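Stone sealer bench notes, 12 September 2024
Picking up from the Rellden samples. Same speckled granite, tan and cream with the dark brown flecks.
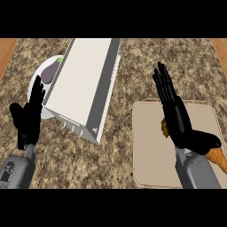 Where we are with the sealers

Two products still in the running, Stirano and Ernance. Strickland is out. It left a haze on the polished offcuts that would not buff off, and Marta got the same haze when she repeated it with a thinner coat. I have moved the rest of the can to the solvent cabinet and marked it "do not use on polished."

Both remaining sealers went on with a lint-free cloth, 15 minutes dwell, then wiped back hard. Second coat the same way the next morning. Offcuts were washed with plain water and dried in the oven at low heat before the first coat. I forgot to weigh offcut 8 after drying, so its uptake number is no good. Leave it out of the table.

Stain test

Oil, red wine, lemon juice, coffee. One drop of each, covered with a watch glass, left overnight.

Stirano: oil left a faint dark ring. Wine and coffee wiped off. Lemon dulled the polish slightly, same as on bare stone, so I would not hold that against the sealer.
Ernance: no ring from the oil. Coffee left a light mark that came out with dish soap. Lemon the same as above.
Bare stone: oil went straight in and is still there. Wine mark mostly gone after a poultice of baking soda and water. Poultice needs a full day under plastic wrap. Mitiku pulled his early and had to start over.

Abrasion

Wet scrub on the Ernance offcuts, white pad, stopped at 4000 strokes. Water still beads at the ends of the track but spreads in the middle. Stirano run quit at 1232 when the belt slipped. Volodymyr has ordered a new belt. Until it comes, the two can't be compared and I don't want the partial number quoted to anyone.

Odds and ends

The balance by the window drifts when the heater is on. Use the one in the back room.
Sosina asked whether the sealer changes the color. Slightly, with Ernance: the brown flecks look a bit deeper next to an untreated piece. Could not tell any difference with Stirano.
Cloths soaked in either product go in the lidded metal bin, laid flat first.

To do

Rerun Stirano abrasion from zero on a fresh offcut.
Redo offcut 8, weigh it this time.
Try oil for a week under glass, both sealers.
Ask Radymyr for more backsplash offcuts, unpolished if he has them. Want them cut before October.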